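**Rumdale - chapter order in the second edition**

**kolport_reader** - Sun 20 April

I have the first edition of Rumdale (355 pages) and have just borrowed the second. The letters from Darneo to his sister have moved from chapter 4 to the end. Does anyone know if the author asked for this?

**marginalia40**

The copyright page of mine says "revised by the author". The text of the letters is the same apart from two corrected dates. Moving them does change the reading, as you no longer know he is lying when he proposes.

**D_Whitelaw**

I disagree that it changes much. The first paragraph of the book already gives him away: he says he has never been to Phuthong, then names the street with the ferry office. The letters only confirm it.

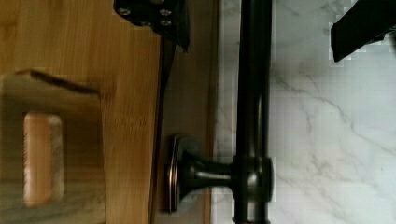 Where the new order does cause trouble is the November section. She quotes a line from the third letter there, and in the second edition the reader has not seen it yet.

**marginalia40**

Most people will not catch the ferry office on a first reading. I didn't. Agreed on November, though - the quote reads like an error now.

**kolport_reader**

My e-book gives that line at location 1,449, with no mention of a letter at all. So there may be a third version.

**D_Whitelaw**

Can you post the sentence before it? If it starts with "He wrote", it is the first edition text with the reference cut.

**kolport_reader**

It starts "He once told me".

**D_Whitelaw**

Then it has been rewritten. I will check the paperback tonight.

Declan Whitelaw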